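Buscar en el foro Búsqueda avanzada Temas sin respuesta

Categoría: Robótica » Aprendizaje por demostración » Captura de datos
Etiquetas: pinza manual, teleoperación, objetos deformables, picking

Tema: Envoltorios flexibles en caja abierta: ¿pinza en mano o teleoperación?

mgarrido_ctrl
Abro hilo para no seguir ensuciando el de calibración. Estoy montando un conjunto de demostraciones para vaciar cajas de producto envasado, pieza a pieza, con política visual. La celda de destino es una Varnivau con pinza paralela. Llevo 160 demostraciones hechas con pinza en mano y la política resultante coge bien los paquetes apoyados contra la pared y muy mal los que están tumbados encima de otros. Cierra en vacío o engancha dos envoltorios a la vez.

Las tomas son en entorno doméstico, con caja de cartón sin tapa y surtido mezclado.

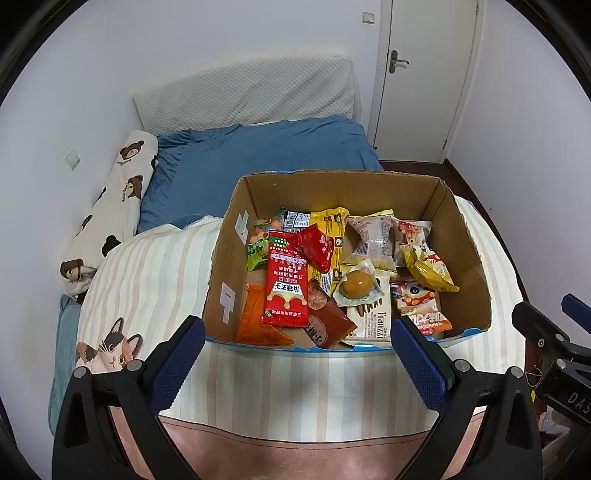
Vista de la cámara de la pinza con los dedos frente a la caja. Surtido de aperitivos, un huevo envasado y bollería.

Pregunta concreta: ¿merece la pena seguir a mano hasta llegar a 2000 o conviene pasar una parte a teleoperación sobre el brazo real?

Cosmin Enache
Antes de decidir la cantidad, mira la distribución. Con pinza en mano el operador tiende a elegir siempre el paquete fácil, el vertical, porque no tiene que girar la muñeca. El rojo alto que asoma en tu caja a la izquierda es el primero que cogería cualquiera. Si en la mayoría de episodios la primera extracción es un paquete de pie, la red aprende eso y poco más.

Saca un histograma del ángulo de aproximación en el instante de cierre. Me juego algo a que está concentrado cerca de la vertical.

tornillo_m3
Discrepo en parte. El sesgo existe, pero el fallo de coger dos a la vez es de otra naturaleza: falta información de fuerza. A mano notas en los dedos que el segundo plástico arrastra y corriges sin pensarlo. Esa corrección queda en la trayectoria, pero la causa no está en ninguna señal registrada. La política ve un movimiento lateral sin motivo visual.

En teleoperación, si el mando no devuelve fuerza, el operador tiene que resolverlo mirando, igual que el robot. Las demostraciones salen más lentas y más feas, pero son coherentes con lo que el robot puede observar.

mgarrido_ctrl
Entiendo el argumento. El problema es el coste: con el mando que tenemos (Calado, sin háptica) cada extracción me cuesta 4 veces lo que a mano. Para la misma semana de trabajo, pierdo variedad de cajas y de habitaciones.

Trygve Eide
Hicimos esa comparación en Voltirthorpe en diciembre, con bolsas pequeñas. La teleoperación pura no compensó. Lo que funcionó fue entrenar con demostraciones a mano y añadir luego correcciones teleoperadas sólo en los estados donde la política fallaba. El operador deja correr el robot, interviene cuando ve que va a cerrar mal, corrige y suelta el control. Se etiqueta únicamente el tramo corregido.

Dos detalles que nos costaron tiempo:

— La apertura inicial de los dedos. Si siempre entras con la pinza abierta del todo, en una caja llena empujas a los vecinos. Hay que demostrar también entradas con apertura parcial.
— La latencia entre imagen y pose. Medidla por separado en los dos sistemas antes de mezclar datos.

pablo_rz
Perdón por la pregunta de novato, pero ¿no es mejor vaciar la caja en una superficie y coger desde ahí? En plano el agarre es trivial.

tornillo_m3
Es otra tarea. El cliente rara vez te deja volcar la caja, y con bollería y galletas menos.

mgarrido_ctrl
Lo que dice tornillo. Además la pared del cartón es justamente lo que quiero que aprenda a usar y a evitar.

He sacado el histograma que pedía Cosmin y tenía razón: el pico está a menos de 10 grados de la vertical. Pongo otra vista de la misma caja. El envoltorio dorado brillante que cruza en diagonal por la derecha es el tipo de pieza que falla: tumbado sobre otro paquete y cerca de la pared.
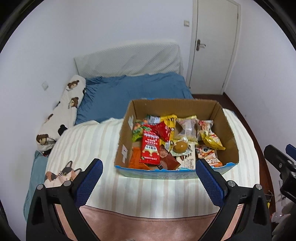 Misma caja, otra vista. Los dos dedos quedan a los lados del borde cercano.

Cosmin Enache
Ahí se ve bien la dificultad. Para ese dorado yo no entraría desde arriba. Inclinaría la pinza y buscaría la punta rizada, que da un borde pinzable. Con el huevo haría lo mismo: el plástico fruncido de arriba es mejor agarre que el cuerpo redondo. Eso hay que demostrarlo adrede, fijando el objetivo antes de cada episodio. Una lista aleatoria basta: el programa te dice qué pieza toca y no vale elegir otra.

tornillo_m3
Con el huevo, de acuerdo. Con el dorado no lo veo claro. Si pinzas un extremo y el paquete pesa, pivota al levantarlo y roza con la pared. Prefiero agarre por el cuerpo con menos fuerza y aceptar algún intento fallido.

Cosmin Enache
Pesa poco. Pero es medible: haz un lote con cada estrategia y compara sobre cajas que no estén en el entrenamiento. Lo que no haría es mezclar las dos sin etiquetar, porque el promedio entre punta y cuerpo es un sitio donde no hay agarre bueno.

Trygve Eide
Eso último depende de la política. Con un modelo de difusión la multimodalidad se lleva razonablemente bien. Con regresión directa, sí, es un desastre.

mgarrido_ctrl
Es difusión, así que probaré con mezcla etiquetada. Plan: objetivo aleatorio por episodio, apertura inicial variable, y después correcciones teleoperadas en la celda. Dejo aparcado lo de llegar a 2000.

¿Alguien ha convertido trayectorias a mano al formato de Fillgate conservando la anchura de la pinza? A mí me la exporta normalizada y pierdo la escala.

Trygve Eide
Guarda la anchura máxima como metadato del episodio y desnormaliza al cargar. El martes te paso el script, lo tengo en otra máquina.

pablo_rz
Me apunto al script si se puede compartir aquí.

Este sitio utiliza cookies propias y de terceros para mejorar la navegación. Aceptar Configurar Rechazar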